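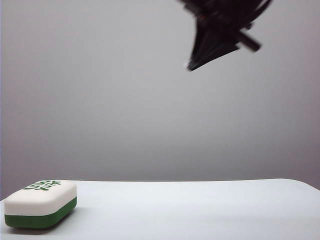
Home | News | Programs | Visit | Contact

Filed under: Community News, Games and Recreation

Allcombe Library Adds Large-Format Tile Sets to Lending Collection

June 10, 2024 — The Allcombe Public Library has added large-format tile game sets to the collection of games available for loan. Cardholders may borrow a set for up to 60 days, with one renewal permitted if no other patron has placed a hold.

The sets were purchased with a grant of $2,864 from the Mellach Fund, which supports recreational programs for older residents. The library applied for the grant in March after patrons attending the weekly games afternoon asked for tiles that were easier to grip and to read across a table.

"Standard tiles are small, and several of our regular players had stopped coming," said Hậu Bạch, head of adult services. "The larger pieces take up more room, so we have moved the games afternoon to the Dương Room, where the tables can be pushed together."

Game loans at the library reached 725 last year. Tile and domino sets accounted for a good share of that figure — second only to jigsaw puzzles — and most were borrowed by households with members over the age of 65.

Each set is checked for missing tiles when it is returned. Borrowers are asked to bring sets to the service desk and to avoid the outdoor book drop. Replacement tiles are charged at $2 each.

Lâm Bùi will lead an introductory session for new players in the Dương Room later this month. Registration is open at the service desk. Patrons who wish to reserve a set may do so in person or by telephone during opening hours.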